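On Reading the Leaflet

My mother-in-law reads the whole leaflet. Every leaflet, every time, both sides, with her glasses pushed up and the paper held out at the full length of her arm. She has been taking the same blood pressure tablet for 18 years and she still unfolds the thing each month, in case they've changed the ending.

I used to find this funny. I'm the sort of person who throws the leaflet in the bin and then, at two in the morning with a headache, goes through the bin. But I've been laid up with a chest since October, and with little else in the house I hadn't already read, I started on the leaflets.

They're badly written, most of them, but there's a plot. You begin with what the medicine is for, all very calm. Then comes who shouldn't take it, which is a long list of people and always includes somebody you know. Then the side effects, in order of how common they are, so that you start with "mild headache", pass through "unusual dreams" and arrive at something you have to look up. By the time you get to how to store it you feel you've been through a lot together.

Storage is my favourite part. Keep in a cool, dry place. I'd like to know who has one. Our bathroom is a swamp. The kitchen has the kettle. The airing cupboard is dry but would hatch an egg. Irén keeps hers in the hall drawer with the batteries and takeaway menus, and I've come round to thinking she's right, though I haven't told her.

Last Saturday we went through the drawer and threw out everything past its date. The oldest was a tube of something for insect bites, bought on a holiday before our daughter was born. She is taking her driving test in the spring. There was also a bottle with no label at all, which Irén sniffed and said was "probably fine". It went back to the chemist in a carrier bag with the rest, and Mrs Zeleke behind the counter took it from me with the tips of her fingers.

I've kept one leaflet back. It runs to almost 2,000 words, I'd guess, and near the bottom, after all the warnings, it says that most people who take this medicine have no problems at all. You'd think they might put that first.

Anyway, the chest is better. I'm told I may go back to work on the mornings I feel like it, so I'm trying not to feel like it too early.
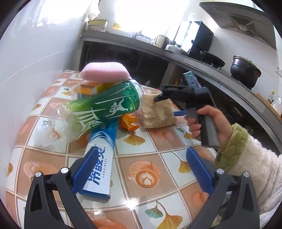
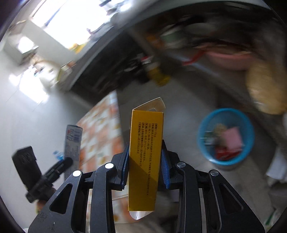
Ginkgo leaves and coffee cups on the tablecloth, then the small print on a yellow box

Berhanu Wubshet
Writer of this blog, part-time bookkeeper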